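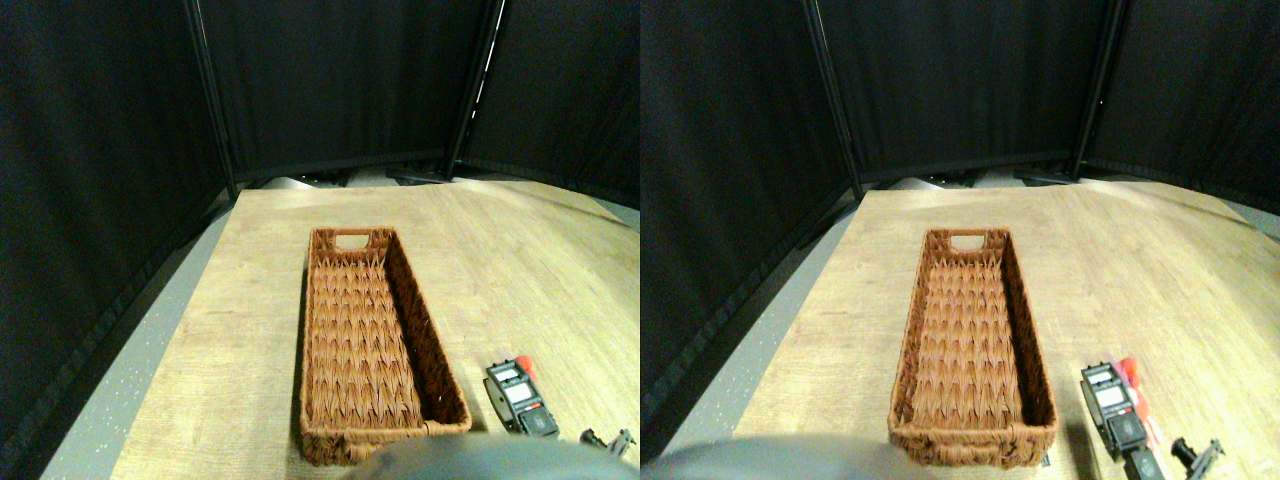 OK so I finally read the whole inquest report on Balakrishnan Thevar, all 116 pages, and I have thoughts.

For anyone who missed it, he was the radio guy who covered lower-league soccer for Lisow for years. Collapsed in the press box at Kurian Park in February, 3 minutes before halftime. I grew up on that voice.

The finding is an undiagnosed heart rhythm problem. Natural causes. So all the wild stuff people were posting that week – please go back and delete it!

What gets me is the defibrillator. There were two at the ground, and both were locked in the club office on the far side. Bindu Subramaniam (she was doing the stats next to him) ran for one and had to find somebody with a key.

The doctor who testified wouldn't say it would have saved him. Fair enough. I still think the press box should have one.

His widow, Bhavana Pisharody, has asked the league for exactly that, plus heart checks for freelancers. Her petition had 782 names when I signed last night.

Sudheer Gounder is taking over the Saturday show, by the way. He played Bala's old sign-off at the end of the first one and I had to pull the car over.

Anyway, go sign it. Link's in my bio.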